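March, sometime past nine at night

The desk is now clear enough to see the wood grain, which I had forgotten it had. I gave the evening to the stuff that came from Skilton, 3 parcels of it, all of them taped by someone who expects to be burgled.

Most of my time went on plastic film. It clings to the carton, then to my sleeve, then to the other film. I'd put a piece in the trash and find it back on my elbow.

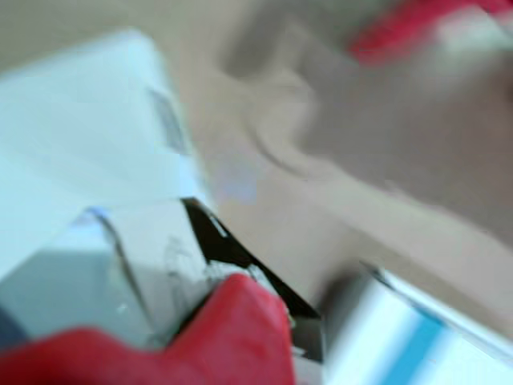
The Zorent people have also put in a leaflet of 41 pages, and I read the first one in good faith. It told me to read the other forty. I have filed it in the drawer with the Ilov warranty, which ran out during some earlier presidency, and a receipt for 869 of something. Staples, I hope.

Then the cable question. My policy for years has been to push them all behind the desk and let them work it out among themselves. Tonight I pulled the whole family out, wiped them down, and kept only what I could match to a thing I own. The rest went in the old Cordeiro shoebox, marked MISC, next to the other box marked MISC. 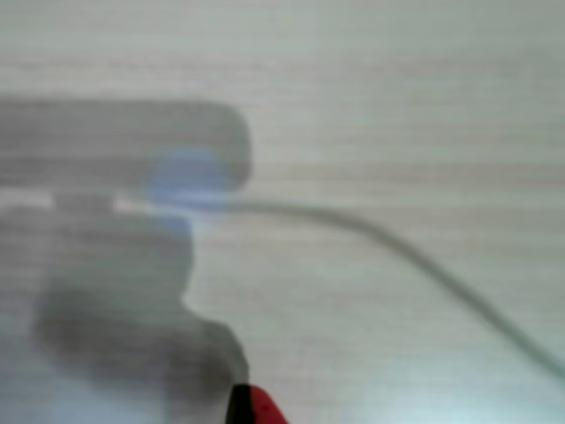 I like a desk with one cable on it. It makes me look like a person who answers letters. I sat there for a while with a cup of tea and did no work whatsoever, so as not to spoil it.

Still to do: flatten the cartons, find out what day recycling goes, buy lamp bulbs. Also the shelf. The shelf has been on this list since I moved in and I see no reason to rush it now. Bed by eleven, if I can get the last bit of film off my sock.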